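Subject: Re: Prustska settlers, ship lists 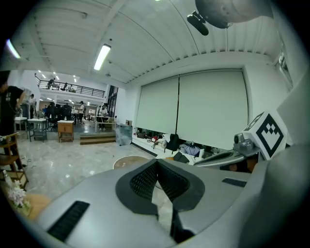
Gray gripper, marker cube at right

Wonderful find, thank you for posting it! I went straight to my Clekell notes and there are 77 surnames in common with your list, which I never expected (I had hoped for a handful). The Ji branch is in there too, spelled two ways on the same page.

> The Skuvbridge parish book has 172 entries for
> families out of Prustska. Page 500 onward is water
> damaged. Does anyone have the burials?

I have the burials, up to the year the chapel closed! I typed them up in August, from the microfilm I ordered back in 2000. Several give a home village, and one widow is listed with her trade, laundress. I'll send the file to anyone who writes to me off list. Please tell me if you spot a misread name.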